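How to Paint a Room Dark Red
By Carol Rowbotham
February 12, 2021

Dark red is harder to put on evenly than white or beige. It shows roller marks and thin spots, and it usually takes more coats than the can says. I painted my dining room in Plonport this way last September, using Voyle matte over a gray primer.

Getting ready

Move what you can out of the room and cover the rest. Fill nail holes, sand them flat and wipe the walls with a damp cloth. Let the walls dry before you tape the trim. 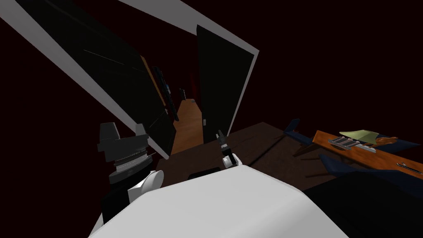 Dark brown floor and an open doorway.

Priming

Ask the store for a primer tinted gray. Red over white primer tends to look pink and patchy. Brush the corners first, then roll the walls. My room took 2 gallons of red, and I mixed them together in one bucket so the color would match from wall to wall.

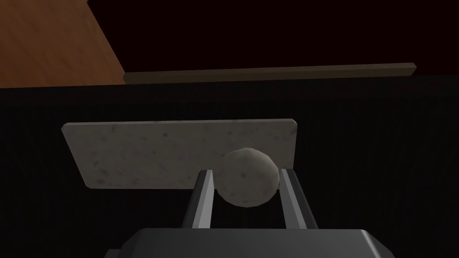 How long should I wait between coats?
Wait 14 hours with this paint, or longer if the room is damp. Other brands differ, so check the label.

Rolling

Use a medium-nap roller and keep it well loaded. Work in strips from ceiling to floor, and overlap each strip while the last one is still wet. If you have to stop, stop in a corner. Don't go back over
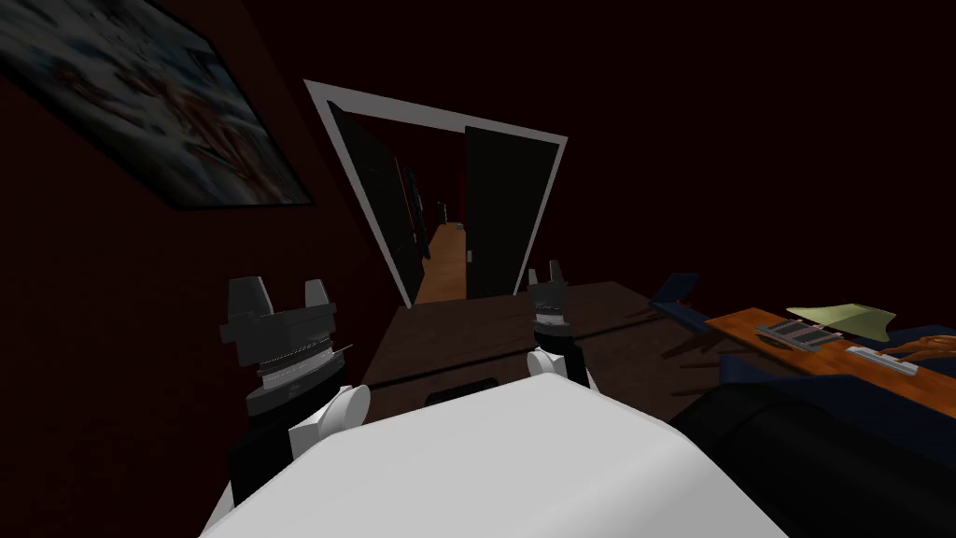

a patch that has started to dry, even if it looks streaky. Leave it for the next coat. I put on three coats, and the second still looked bad in daylight.

Finishing up

Pull the tape slowly while the last coat is slightly soft. Save some paint in a jar for touch-ups and write the color name on the lid. Mine is Sallosgate 41. 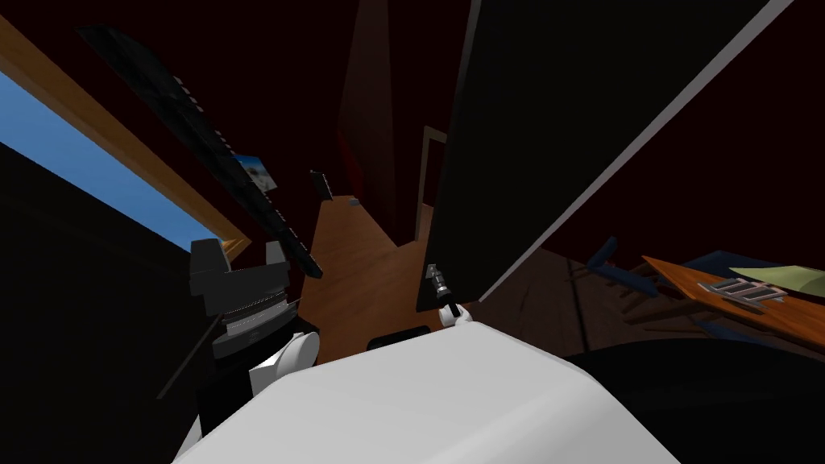 Dark red walls in dim light.

Matte red scuffs easily. Wait a few weeks before washing it, then use a soft sponge and plain water.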